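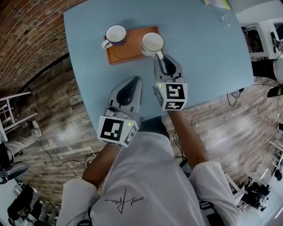

Enamel mugs on a wooden tray: do you leave them out?

Posted in Kitchen & Table, 188 views

plankwalker
I have two white enamel mugs with the thin dark rim and a wooden tray to put them on. The tray has a low lip all the way around. My plan is to leave the set out on the table full time, like people who have their lives together. The trouble is that one mug always migrates to the edge and ends up half on the lip, where it hangs over the edge and threatens the floor. Bigger tray or smaller ambitions?

ferrous_spoon
Handles. Point both handles toward whoever is sitting down and put the mugs in the middle. If you set them at the ends, the lip gets them every time.

tidy_ish
Middle of the tray is where the teapot goes. Are we barbarians?

plankwalker
There is no teapot. There was one until December.

ferrous_spoon
Condolences.

Harnthorpe_Hal
I'd skip the tray. Wood plus hot mug gives you rings, and mine from Tramismont had one within 2 days. I paid 460 for a table and then put a tray on it so the tray could get ruined, and I still felt bad.

tidy_ish
A faint ring on a tray is fine. It's a tray. Rub a little mineral oil in and move on.

Harnthorpe_Hal
I have moved on. I use coasters.

lowshelf
Going against the crowd: enamel chips when it lands on a plank floor, and I have three mugs with black spots on the rim to prove it. I'd keep them in the cupboard and put the tray out by itself. Nice color, nothing to knock over.

plankwalker
An empty tray is just a table wearing a hat.

lowshelf
A hat that never chipped anything.

ferrous_spoon
Ferraro used to sell a tray with a taller rim, if you want the mugs corralled. Harder to wipe out, though. Crumbs live in the corners.

plankwalker
Trying the middle with the handles toward the chair. If the lip gets one again I'm ordering the taller one.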